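Notebook, Gimus cell, June

Picked up where I left off before lunch. Teleop is running against the sim scene again after the Brirnwood merge. The version mismatch was in the controller config and had nothing to do with the scene files, so whoever reverted the table mesh can put it back. I left the old config in the archive folder with a note in it.

Goal for this block: get a clean set of hand-driven demonstrations in sim before we book time on the real arm at Gondville. The target is 100 good ones. Good means the operator finished the task without a reset, without dragging the gripper along the mat, and without pausing so long that the trimmer eats half the episode.

Total frames logged so far is 2,612. That is less than it sounds, because the early sessions were recorded at the low rate and a lot of them are me learning the Visser handset. I am tagging those as practice and leaving them out of training. Please don't delete them, I want them for the latency comparison.

Layout randomization is on. The flat boxes get a new position and angle at every reset, and the arm and the table stay put. I checked that the seed is written to the episode header this time. Last week's were missing it and could not be replayed.
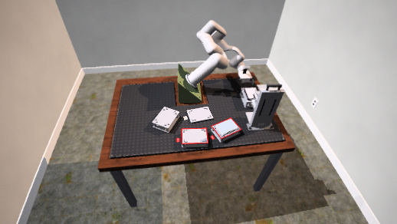
Angle is the part that gives the operator trouble. When a box sits nearly square to the table I can come straight down and close on it first try. When it is turned on the diagonal I have to roll the wrist, and the handset maps wrist roll to the same thumb stick as height, so the gripper dips while I turn it. Two episodes lost to that this morning. I moved roll to the trigger pair at 2:30 and it is much better, though it takes some unlearning.

Other changes to the handset mapping:

Translation gain down to half when the gripper is close to the mat. It switches abruptly and you can feel it. Should be a ramp.

Deadband widened slightly. The arm was creeping with nobody touching the sticks.

Clutch button now holds orientation as well as position. Before this, letting go of the clutch made the wrist snap.

Tried the kinesthetic option too, with the passive leader arm on the bench driving the sim arm joint for joint. It is faster for the reach and worse for the last bit of the approach, where my hand shakes and the sim follows it faithfully. Filtering helps but adds lag. I would use the leader arm for coarse motion and the handset for anything near contact – but switching in the middle of an episode leaves a jump in the joint trace, and I don't want that in the training data.

Episode 594 is worth a look. Good approach, good grasp, then the box goes through the mat on release. Contact settings again, I think. Raising the solver iterations to 4 stopped it in replay, at some cost in speed. Left it at that for now. If the frame rate gets too low to drive comfortably, put it back and tell me.

Trimmer is still cutting too early at the start of an episode. It takes the first stick input as the start, and people nudge the stick when they pick up the handset. Want it to wait for clutch down.

To do next:
Ramp for the gain switch
Fix trimmer start condition
Rerun the practice set through the new filter, compare lag
Ask Gondville which firmware the real arm is on – the joint limits in our file look tighter than theirs

Stopped at 5:40. Sim machine left on, recorder off.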